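**Moosgummi-Buchstaben nach Farben sortieren, wer macht das noch?**

**rakiya_o**
Huhu! Ich suche was Ruhiges für den Nachmittag. Wir haben die Schaumstoffbuchstaben aus dem Derine-Koffer (121 Teile, uff) und ich dachte an Teller als Sammelstellen. Schüsseln oder flach?

**bogdan13**
Schüsseln! Von Tellern rutscht bei uns alles wieder runter.

**majbritt_m**
Nee, seh ich anders. In Schüsseln liegt alles übereinander und keiner erkennt mehr was. Flache Teller mit Rand, fertig. Und bloß nicht alle Teile auf einmal hinlegen, lieber so wenige wie hier:
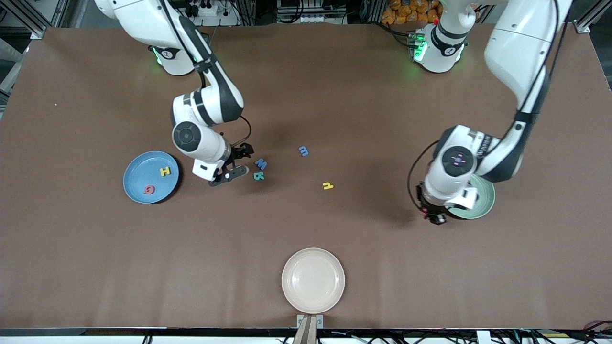 Meine Kleine will dann sowieso nur die aus ihrem Namen haben, der Rest fliegt zurück in den Koffer. Farben sind ihr völlig schnuppe 😅

**bogdan13**
Na gut, aber mit Rand ist ja schon fast Schüssel.

**rakiya_o**
Haha, ich probier beides. Kann man die Dinger eigentlich waschen?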